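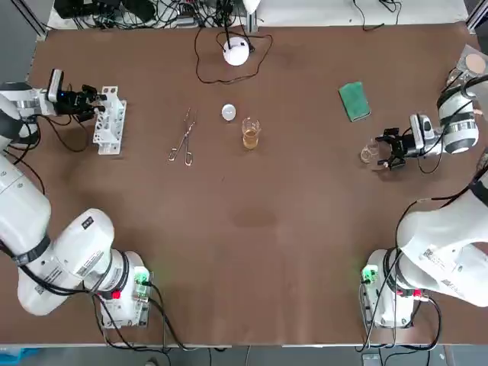
Cleaning limescale from glass without scratching it

Stavel Household Help > Kitchen and cleaning > Glass

Posted by Jia

I have a set of plain drinking glasses and two measuring jugs which have gone cloudy. The water in Skommont is very hard. The cloudiness is worst in the bottom third and there is a distinct ring at the level where water is usually left standing. Washing-up liquid has no effect. I have tried leaving them overnight in the sink with a dishwasher tablet, which made the outside of one glass feel slightly rough.

What I would like to know is whether this is scale or damage to the glass itself, and if it is scale, what strength of acid is safe to use. I have white vinegar, a tub of citric acid powder, and a bottle of Hirnelow descaler intended for kettles. The jugs have printed markings, which I need to keep. I would also like to know what to dry them with, as everything I own leaves either fluff or streaks.

4 replies hidden by moderator (off topic). Showing 3.

Sylvain Ferrand

Test first. Put a few drops of vinegar on a cloudy patch, leave it for 14 minutes, rinse and dry. If the patch is clearer than the glass next to it, you have scale and it can be removed. If there is no change at all, try once more with citric acid before giving up. If there is still no change, the surface is probably etched. Etching is a loss of material from the surface and no cleaner will put it back. Soft water, hot cycles and too much detergent are the usual causes, so with your supply I would expect mostly scale, possibly with some etching on the glass that feels rough.

For the scale, use the citric acid. Vinegar works but is slow and smells.

Dissolve 60 g of powder in one litre of warm water. Use a plastic bowl. Do not use an aluminium pan, and keep the solution off marble or limestone worktops, which it will mark.

Stand the glasses upright in the bowl and fill them from a jug so that the ring is covered. Leave for an hour. Rub the ring with a soft sponge, non-scratch side. Repeat if needed. Rinse twice in clean water.

Never mix any acid with bleach. The combination gives off chlorine gas. Rinse the sink out first if you have used bleach in it that day.

On the printed jugs: fill the inside only and keep the solution off the outside. The marks are normally on the outer face and the scale is normally on the inner one, so this costs you nothing. Some printing survives acid perfectly well and some comes off with a thumb. There is no way of telling from looking at it.

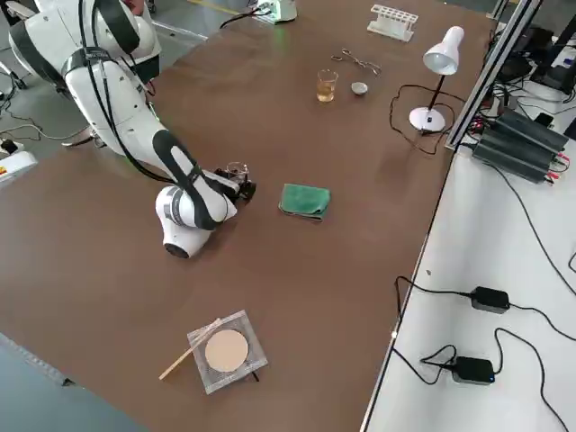
Drying matters as much as the soak. Hard water left to evaporate on clean glass will put back a thin layer of what you have just removed. Shake off the excess, then dry inside and out straight away with a close-woven cotton or linen cloth. Have the cloth ready before you rinse: a folded one like the dark green cloth on the table is convenient, as you can turn to a fresh face when the first becomes damp. Wash it without fabric softener. Softener leaves a film on the fibres and that film is the source of most streaks. Terry towelling is the source of most fluff.

For a clear vessel with straight sides, push the cloth in loosely and turn the glass around it. Do not force a hand into a narrow one.

Romain Le Goff

Agree with most of the above. Two corrections.

An hour is longer than necessary for light scale. I check at 20 minutes and it is often finished. Leaving it longer does plain glass no harm but it does gold rims no good at all, for anyone reading this with gold rims.

Also, the kettle descaler. Read the back of the bottle before ruling it in or out. Some liquid descalers are only citric or lactic acid with a dye in, others contain sulphamic acid, which is stronger and needs gloves. I would not use it on anything printed. If you do use it on the glasses, dilute it as for a kettle and rinse 3 times.

The dishwasher tablet was a mistake. Tablets are strongly alkaline and a long soak can attack glass. It will not shift scale that has already set hard.

poster_skm

just use half a lemon

Jia

Thank you. The vinegar test cleared the patch on all but the rough glass. I have done the rest with citric acid as described by Sylvain, and the ring needed a second soak. The markings on both jugs are intact. The rough glass is still cloudy and is now holding toothbrushes.

Marked as solved. Replies are closed.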